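工单 979:Pekow 歌曲步道导览,扫码后播放的版本与铭牌不符,榜单最高名次显示错误
所属系统:Verari 曲目库 / 步道移动页面
优先级:中(原为低,见后文)
状态:已缓解,未关闭
相关方:Pekow 音乐档案室、Sistar(页面托管与缓存)、Pawlak(录音与元数据供应)

问题描述(首次提交时的原文,未改)

步道上纪念那首情歌的铭牌,正文写的是翻唱版,最高打到榜单第 2 名。游客扫铭牌上的码,手机打开页面,标题对,演唱者对,照片也对,点播放出来的却是更早的原唱版。原唱版当年只到第 15 名,页面上写的是第 2 名。也就是说名次跟着翻唱走,声音跟着原唱走,两边各错一半。

报告人说"有时候正常"。这句话我先记着,没有当成事实。"有时候正常"在我们这里通常等于"我换了一首歌再点就正常了"。

重现步骤

一、用手机扫铭牌上的码,等页面完全载入。
二、不要滑动,直接点播放键。
三、听前奏。原唱版以钢琴起头,翻唱版以人声和铃鼓起头,不需要听到副歌就能分辨。
四、下拉到"榜单成绩"一栏,看最高名次。
五、返回目录,从歌手页重新进入同一首歌,再点播放。

预期结果:两次都播放翻唱版,名次显示第 2 名。
实际结果:扫码进入播放原唱版;从歌手页进入播放翻唱版。名次两次都显示第 2 名。原唱版自己的页面也显示第 2 名,应为第 15 名。

我在办公室的网络、手机流量和档案室的公共网络下各试过几遍,结果一样。所以"有时候正常"有了解释:正常与否取决于从哪个入口进去,跟时间、天气、信号都没有关系。

第一条记录,上午

把重现步骤发给 Sistar。他们在半小时内回复,说是缓存,请我清理浏览器数据后再试。

我清了,也换了一台从没打开过这个页面的手机。仍然是原唱版。把结果发回去。

顺便说一句,过去提给 Sistar 的工单,第一封回复全是缓存。目录封面模糊是缓存,歌词断行错乱是缓存,连铭牌的码印歪了扫不出来,也先请我们清了一次缓存。缓存有时候确实是原因,可是一个什么都能解释的答案,我没办法拿来排除任何东西。

第二条记录,中午

Sistar 第二封回复:边缘节点的缓存已经全部刷新,问题"应已解决"。

没有解决。刷新之后我立刻重现了一遍,步骤三听到的还是钢琴。我请他们提供刷新前后同一个请求返回的音频编号,如果编号变了,说明缓存里确实有旧东西;如果没变,就请把缓存从原因清单里划掉。

对方没有回答这个问题,改问我是不是"记错了两个版本的前奏"。我把两段录音的开头各剪了一小段附在工单里,一段标原唱,一段标翻唱,来源都是 Pawlak 交付时的母带转录文件,文件校验值也一并附上。前奏不会记错,铃鼓和钢琴不难分。

第三条记录,下午

Sistar 把返回值贴出来了。刷新前后音频编号完全一样,都指向原唱版。缓存可以划掉了。

这时候他们的意见变成:既然页面如实返回了曲目库给的编号,问题在曲目库。这个判断我认为站得住,但我想先看请求本身再同意。扫码入口和歌手页入口向曲目库问的不是同一个问题:

歌手页入口:按录音编号查询,编号写死在歌手页的条目里。
扫码入口:按作品编号查询,由曲目库选一个"代表录音"返回。

码是铭牌制作时生成的,当时每个作品只登记了一个录音,用作品编号没有任何问题。后来同一个作品下面有了两个录音,由谁来代表就成了曲目库的事。铭牌已经铸好立在外面,码改不了,这条路只能在后端修。

第四条记录,傍晚

查 Verari 的选择规则。文档上写的是"优先返回与展示内容关联的录音,无关联时返回最早的录音"。

按这句话,铭牌条目与翻唱版有关联,应该返回翻唱版。我对文档的信任到此为止,去看了实际的关联记录。铭牌条目的关联字段里是空的。空的,所以落到第二条规则,返回最早的录音,也就是原唱版。声音为什么错,到这里就通了。

没通的是这个字段为什么空。档案室保存的步道清单里,这一行明明填了翻唱版的编号,去年步道开放前做过逐块核对,签收表还在。字段是后来变空的。

也没通的是名次。如果只是关联丢了,名次应该跟着原唱版一起变成第 15 名,不应该还停在第 2 名。两个症状看着像同一个毛病,我不打算默认它们是。 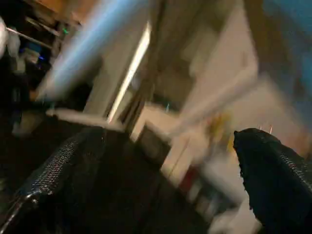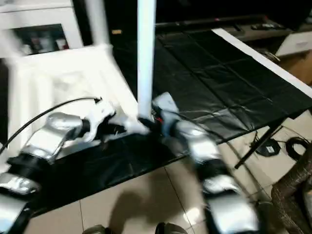 栾知秋
Pekow 音乐档案室 曲目数据与工单维护

第五条记录,次日上午

把名次单独拿出来查。

Verari 里榜单成绩可以挂在录音上,也可以挂在作品上。挂在录音上是对的:名次属于某一张唱片、某一个人的演唱,同一首歌被谁唱红、被谁唱到一半就掉下去,是两件事。挂在作品上的做法我一直不喜欢,它会把所有唱过这首歌的人拉到同一个名次上。

两个版本的榜单成绩现在都挂在作品上,值为 2。录音一级的成绩字段都还在,原唱版是 15,翻唱版是 2,没有被改过。页面优先读作品一级,作品一级有值就不再往下看,于是两个版本都显示第 2 名。

所以数据没有丢,只是被上面一层盖住了。这算是今天第一个好消息,我还是把录音一级的值导出存了一份,免得修的时候连下面一层也动了。

第六条记录,上午稍晚

谁往作品一级写了值?查修改日志。

写入者是导入程序,批次来自 Pawlak,十二月的那次元数据更新。那次更新包含 3,000 条录音,说明文件里写的是"补充词曲作者信息,不改动其他字段"。我当时读过这句说明,也放行了,这一条记在我自己账上。

批次日志里,这首歌的处理结果是"合并"。不是"更新"。我把这个词发给 Pawlak,请他们解释一次只补作者信息的导入为什么会产生合并。

第七条记录,中午

Pawlak 的回复分成两段。第一段说他们的文件没有合并指令,随信附了原始文件。我打开看了,确实没有。第二段说合并是曲目库的行为,与供应方无关。

第一段我接受。第二段只对了一半,因为文件里两个版本的作品名写法变得完全一致了。之前原唱版的作品名后面带着一个括号副标题,翻唱版没有,在库里是两个作品。Pawlak 这次把括号去掉了,理由是"统一格式"。说明文件里没有提。"不改动其他字段"这句话不成立。

曲目库看到两个作品同名、同作者,就判定为重复,合并了。

到这里我手上有一条完整的链:

供应文件统一了作品名,未在说明中写出;
导入程序按作品名加词曲作者判断重复,不看演唱者,也不看录音年份;
两个作品合并为一个,保留编号较小的那个,也就是原唱版原来所属的作品;
合并时,被撤销作品上的铭牌关联没有转移,字段变空;
合并时,榜单成绩取较好的一个上提到作品一级,于是第 2 名盖住了第 15 名。

还剩一个疑点:码里写的是翻唱版原来的作品编号,那个作品已经撤销,为什么扫码没有报错?查下来是撤销的编号会自动跳转到保留的编号,没有提示,也不写日志。这项功能在设置页里叫"平滑跳转"。平滑到游客站在铭牌前面听了另一个人唱歌,页面上一个字的异常都没有。

第八条记录,下午

有人在工单里建议直接把铭牌条目的关联字段重新填上,然后关单。填字段能让这一块铭牌恢复,我同意先做,已经做了,做完扫码播放的是翻唱版。

我不同意关单,理由两条。名次没有修好。同一批次里还有多少作品被这样合并过,目前没有人能回答。被翻唱过的歌在乡村和福音曲目里到处都是,恰好撞上一首被人投诉的,不代表只有这一首。

优先级从低改为中。Sistar 认为仍属"个别内容错误"。请他们先说出"个别"之外那些是怎么核实的,我再改回去。

第九条记录,下午稍晚

写了一个查询:找出该批次中处理结果为"合并"、且合并前两个作品各有自己的录音和演唱者的条目。

第一次跑,结果是零条。

我不相信零。至少应该有我手上这一条。检查后发现 Verari 的查询默认不包含已撤销的作品,而合并过的必然有一方已撤销,所以这个查询用默认选项永远得零。勾上"包含已撤销"再跑,结果出来了一张清单,投诉的这首在里面。

清单附在工单末尾,按是否关联铭牌排序。关联铭牌的先处理,没有铭牌的后处理。有几条合并是正确的,确实是同一录音登记过两遍,不要顺手拆掉。逐条听,不要只看标题。

第十条记录,傍晚

联系 Verari 的支持。他们的答复:合并规则"符合设计",如需区分演唱者,可在设置里启用"按录音身份判断重复"。

找到了这个选项,默认关闭。我在测试库里打开,重新导入十二月那个批次。

结果:投诉的这首没有再合并,两个作品各自保留,铭牌关联在,名次各归各位。看起来很好。我又找了一首情况更麻烦的:同一位歌手录过两遍,一遍录音室版,一遍现场版,两遍都上过榜。这首仍然合并了。所谓"录音身份"只看演唱者,不看录音本身。选项的名字起得比它做的事大。

把这个结果发给 Verari,对方确认"目前仅比较演唱者字段",说会把需求转给产品部门。我没有问时间,问了得到的也不会是时间。

第十一条记录,第三日上午

正式库的处理步骤,供以后翻查:

一、暂停所有自动导入。
二、导出录音一级的榜单成绩、铭牌关联、作品编号跳转表,各存一份。
三、打开"按录音身份判断重复"。它不完整,但比关着好。
四、对清单中确认误合并的作品执行拆分。拆分后会得到一个新的作品编号,旧编号仍然跳转到保留方,这一点文档没有写。
五、手工修改跳转表,把旧编号指向拆出来的新编号。漏了这一步,铭牌上的码还是会去错地方。
六、删除作品一级的榜单成绩。不要改成正确值,直接删,让页面往下读录音一级。
七、重填铭牌关联。
八、请 Sistar 刷新缓存。

第八步我写下来的时候也犹豫过。这一次缓存是真的要刷,因为后端的值变了。

第十二条记录,第三日下午

处理完关联铭牌的部分。档案室的同事到步道上逐块扫码试听,用的是自己的手机,不连档案室的网络。回报:投诉的那块播放翻唱版,名次显示第 2 名;从作品页切到原唱版,名次显示第 15 名。其他铭牌中有一块播放无声。

无声这块先单独查了。音频编号正确,文件存在,办公室能播。同事换到耳机以后也能播,手机侧面的静音键是按下的。不计入本工单。

第十三条记录,第三日傍晚

Sistar 来信,称问题已随缓存刷新解决,请求关单,根本原因一栏填写"边缘缓存过期策略"。

退回。根本原因栏改为:供应数据的作品名变更未声明,曲目库合并规则忽略演唱者,合并时铭牌关联不转移且榜单成绩上提,撤销编号静默跳转。四项写全,缺哪一项,下一个翻到这张工单的人都会从清缓存开始。

第十四条记录,第四日上午

Pawlak 同意今后在说明文件中列出所有被改动的字段。我请他们同时附一份改动前后的对照文件,对方表示"原则上可以"。在收到第一份对照文件之前,我按没有处理。

我们自己这边加了一道检查:任何导入,先进测试库,处理结果里只要出现"合并"两个字就停下来,由人看过才能进正式库。昨晚拿一份旧的小批次试了,能停住。也试了故意把词写成另一种语言的界面,停不住,因为检查比对的是界面文字。已改为比对操作代码,再试,能停住。

遗留事项

没有铭牌的误合并作品尚未全部拆分,清单见附件,拆一条划一条。
同一歌手多次录音的情况,选项挡不住,目前只靠人工检查。
"平滑跳转"是否改为写日志,等 Verari 答复。
页面上榜单成绩的来源没有标明是哪一级,建议加上。Sistar 说需要另行报价,报价单未到。
最初报告里那句"有时候正常"已向报告人确认,确实是从歌手页进入的那几次。

回复报告人的正文(已发出)

您好。您在步道上听到的确实不是铭牌所写的版本。我们已经修正了这块铭牌对应的录音,原唱与翻唱两个页面的榜单名次也已分开显示。如果您下次经过时听到的仍是钢琴开头,请把时间和手机型号发给我们,不需要清理缓存。

关单条件:遗留清单中的作品全部拆分并试听完毕,且 Pawlak 下一个批次在测试库中没有产生误合并。两项都满足之前,请不要替我关。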